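가정 세탁과 면의 수축: 치수는 어디에서 줄어드는가

면 티셔츠가 줄어드는 현상은 흔히 섬유 자체의 수축으로 설명된다. 정확한 설명은 아니다. 면 섬유의 길이는 물에 젖어도 거의 변하지 않으며, 굵기 방향으로 팽윤한다. 굵어진 실이 서로를 감아 돌려면 더 긴 경로가 필요하고, 그만큼 편성물의 길이가 짧아진다. 여기에 제조 공정에서 당겨진 채 고정된 변형이 풀리는 이완 수축이 더해진다.

첫 세탁의 변화가 가장 큰 것도 이 때문이다. 환편기에서 나온 원단은 염색과 건조를 거치며 길이 방향으로 장력을 받는다. 가공 단계에서 이를 충분히 풀어 주지 않으면 나머지는 소비자의 세탁기 안에서 풀린다.

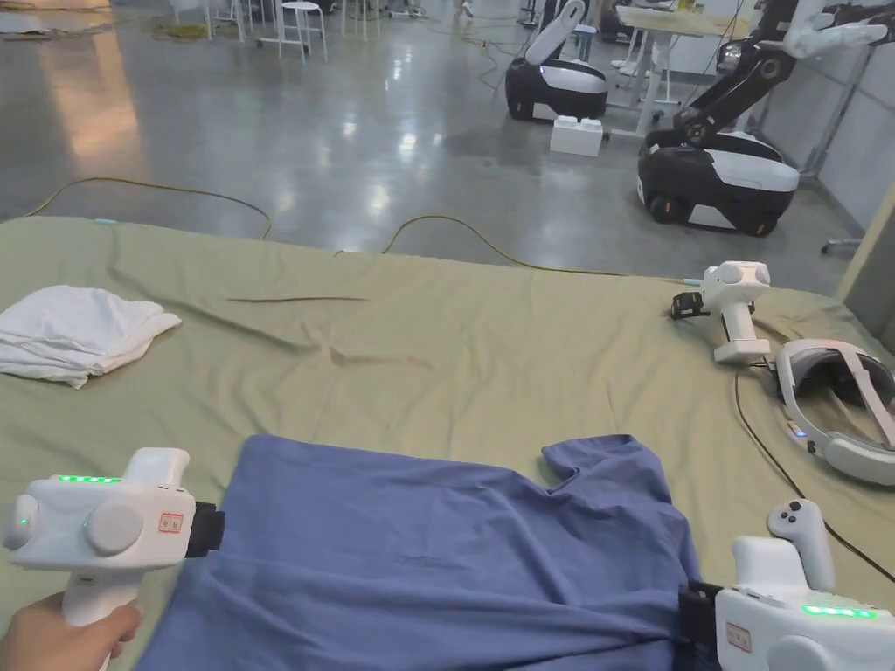 섬유 시험 업체 델텍스(Deltex)의 라그다 스페이르(Raghda Sfeir)는 측정 방식부터 문제 삼는다. “총장만 재는 사람이 많은데, 저지 조직은 길이가 줄면서 폭이 늘기도 합니다. 한 방향의 수치로는 옷의 변형을 판단할 수 없습니다.” 그가 권하는 방법은 단순하다. 세탁 전 평평한 면에 옷을 놓고 장력을 주지 않은 상태에서 가로와 세로에 각각 기준점을 표시한다. 세탁 후에는 완전히 말린 다음 24시간 동안 실내에 두었다가 같은 지점을 다시 잰다. 젖은 상태의 치수는 참고값으로도 쓰지 않는다.
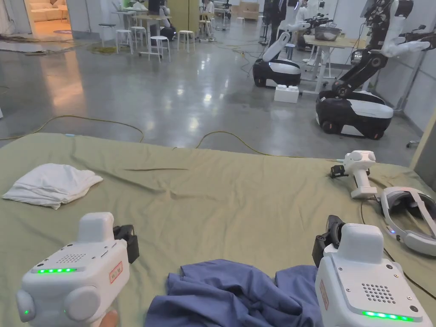 녹색 천 위에 놓인 남색 의류와 접힌 흰 수건.

건조기의 영향은 온도와 기계적 작용으로 나누어 보아야 한다. 회전하는 드럼 안에서 옷감은 반복해서 떨어지고, 이때 실 사이의 마찰이 순간적으로 낮아지면서 조직이 더 조밀한 상태로 옮겨 간다. 저온 설정으로도 수축이 일어나는 이유다. 수건은 사정이 다르다. 파일 조직은 바탕 조직의 치수가 다소 줄어도 사용에 지장이 적고, 회전 건조로 파일이 일어서면 촉감은 오히려 나아진다.
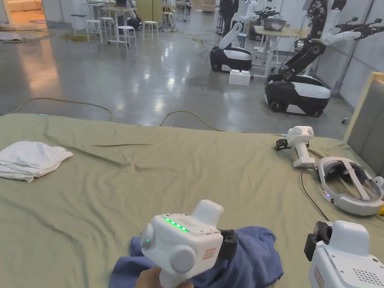

생활과학부 섬유·의류 팀

유연제에 대해서는 평가가 갈린다. 양이온 계면활성제가 섬유 표면에 흡착해 마찰을 줄이지만, 누적되면 흡수 속도가 떨어진다. 수건에는 생략하는 편이 낫고 셔츠에는 정량 이하로 충분하다.

이미 줄어든 옷의 복원은 제한적으로 가능하다. 미지근한 물에 적셔 물기를 눌러 뺀 뒤, 평평한 곳에 펴고 옆선과 밑단을 조금씩 당겨 원래 치수에 맞춘다. 목둘레와 소매 리브는 당기지 않는다. 형태를 잡은 상태로 말려야 하며, 다음 세탁에서 같은 변형이 다시 나타날 수 있다. 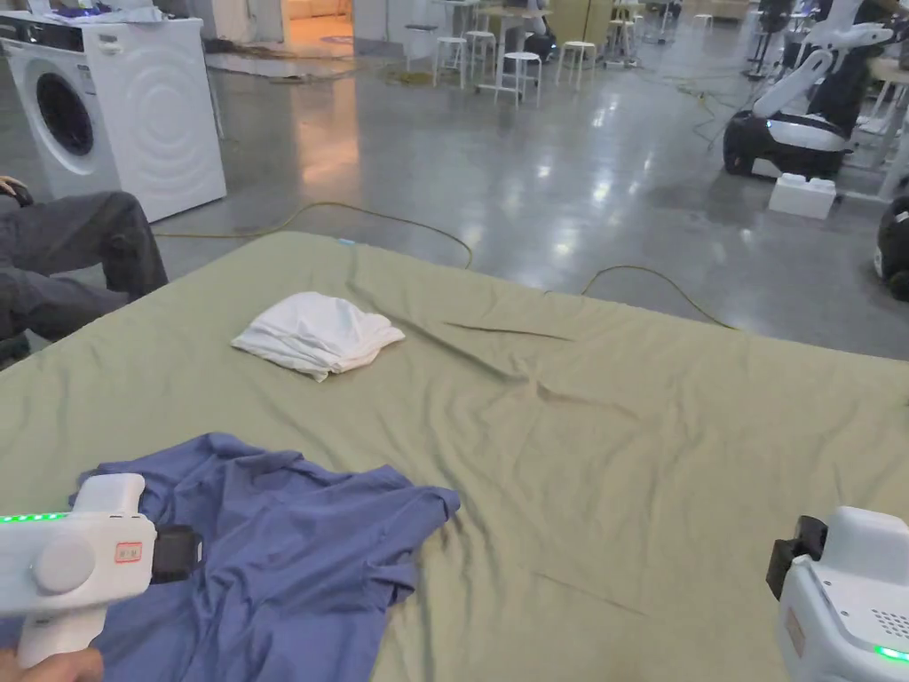
구매 단계에서 확인할 항목은 방축 가공 여부와 취급 표시다. 방축 가공을 거친 원단도 수축률이 0은 아니므로 몸에 꼭 맞는 치수를 고를 때는 여유분을 감안한다. 혼용률도 함께 본다. 폴리에스터가 섞인 편성물은 대체로 치수 안정성이 높지만 흡습성은 낮아진다. 표시에 건조기 사용 금지 기호가 있으면 저온 설정도 예외로 보지 않는다.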